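Noises in the Night: How I Track Down a "Haunted" House Sound

I love a good ghost story, and I live in a house that seems to want to be in one. When we moved to Tremulholm the neighbors told us the upstairs hall had footsteps in it (they were very cheerful about this!) and sure enough, the first January we were there, I lay in bed at 2 in the morning listening to somebody walk slowly from the bathroom to the linen closet. Nobody had gotten up. I didn't sleep for a week.

Well, I've gotten a lot better at this since then, so these are my tips for anyone else with a spooky house.

Write it down first. Keep a pad by the bed and put down the time, the weather, and whether the heat was running. My footsteps came every night the furnace shut off and never on a warm night. Floorboards shrink as they cool and they tick one after another, and in a long hall that sounds exactly like a person in socks.

Shake talcum powder into the gaps between squeaky boards, lay an old towel over them and walk on it, then wipe up what's left. One small bottle did my whole hall. Don't use oil on a wood floor, I tried it and the stain is still there under the runner.

Knocking in the walls is nearly always pipes. If you get three loud bangs right after a faucet or a machine shuts off, that's the water stopping short and the pipe jumping. Go down to the basement while somebody else runs the taps and put your hand on each pipe as you go along. The loose one will tell on itself. I tucked strips of felt between the pipe and the strap, and for the worst one I had a plumber in to fit an arrester.

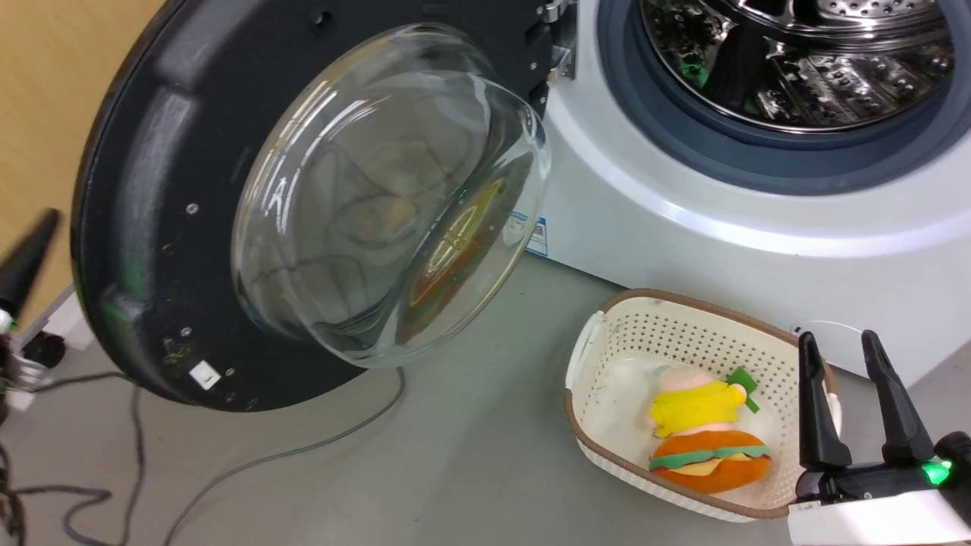 Moaning is a different animal. Ours came down the chimney whenever the wind was out of the west, a long low note that went up at the end like a question. My friend Orvokki Leinonen was staying with us the first time it really got going, and she packed her bag and sat in the kitchen with every light on until breakfast. It was the damper, not quite closed! If yours moans, try the damper first, then the bathroom fan flap, then any window that's been painted so often it doesn't sit right anymore. A strip of foam tape on a window takes five minutes.

For doors that open by themselves, take out one hinge pin, lay it on the concrete and give it a light tap with a hammer so it has a tiny bend. Put it back in. The extra rub holds the door wherever you leave it. I've done 4 of ours this way and only one needed doing over.

Cold spots: hold a stick of incense near the baseboard and watch the smoke. If it leans, you've got a draft. Outlets on outside walls are terrible for this, and the foam gaskets that go behind the cover plates are cheap. Turn the breaker off before you unscrew anything, please.

Scratching overhead means mice or squirrels, so get up there in daylight with a flashlight and look for droppings and chewed insulation. Steel wool in the small holes, hardware cloth over the big ones, and make sure everybody is out before you close it up.

I do still have one I can't explain. Magdy Shawky, who owned the place before us, says he heard it too, a little bell, very faint, on the back stairs. I've checked the old doorbell wire, the radiator and the cat. If you've had a bell and found out what it was, write and tell me, I'd love to know.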